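Night baker recalls moment a moose came through the loading door

Nov 12, 2019

RUNDBERG – The woman who runs the overnight shift at Karaca Bakery says she heard the moose before she saw it.

"I had my back to the door and there was a bang, like a truck had hit the building," she said. "Then I heard hooves on the tile. You don't expect hooves."

The animal, a young bull, walked through the half-open loading door at the back of the bakery shortly after 4 a.m. It pushed the rolling door off its track, crossed the packing room and stopped beside the bread racks. Two people were working at the time. Neither was hurt.

The baker, who asked not to be named, spoke at her kitchen table on Ititz Road after she had slept. She has worked at Karaca for most of her adult life and has seen raccoons, one fox and a lot of gulls near the loading area. Moose come down to the river in the fall, she said, but they usually stay on the far side of the highway.

"He was breathing hard. His ears were back. I know enough to know that's not good," she said. "I told the kid on the ovens to get in the walk-in cooler and pull the door to. I went behind the mixer."

She called the police from there. The dispatcher told her to keep quiet and not try to move the animal. She stayed on the line for the whole thing, she said, whispering.

The moose knocked over two racks and stepped on a good part of the morning order. The bakery had 800 rolls cooling for the school district and the hospital cafeteria, and she does not think many of them could have been saved.

"He didn't eat any. People keep asking me that. He smelled them and then he stood on them."

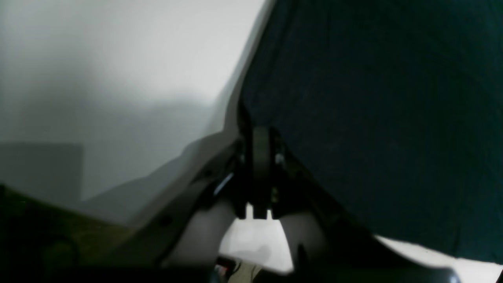

A close-up with a pale gray surface on one side and a dark one on the other.

Police arrived and blocked the alley with two cruisers. An officer climbed onto the loading dock and tried to raise the rolling door the rest of the way, but it was jammed. In the end they opened the double doors at the side, which lead to the employee parking lot, and turned off the lights inside.

"That was smart, turning the lights off," she said. "He could see the streetlight outside and he went to it. He just walked out. He had flour all up his legs."

The moose was last seen heading toward the Zedier rail yard. A wildlife officer followed its tracks as far as the fence and found a small amount of blood on the dock, probably from a scrape. There have been no reports of it since.

The baker said the cleanup took longer than the visit. Everything in the packing room had to be thrown out or scrubbed, and the health inspector came through before noon. The store in front stayed closed for the day. A new rolling door has been ordered, and the owners have told staff to keep the old opening shut at night, even when the ovens are running.

She is not happy about that part. "It gets very hot in there," she said. "We leave it open even in February."

Her co-worker on the ovens, who started this summer, took one night off and then came back. She took none.

"I did think about it," she said. "But there's the hospital order, and somebody has to do the dough." She had set her alarm for 9 p.m. – a little earlier than usual, to leave time to look around the parking lot before going in.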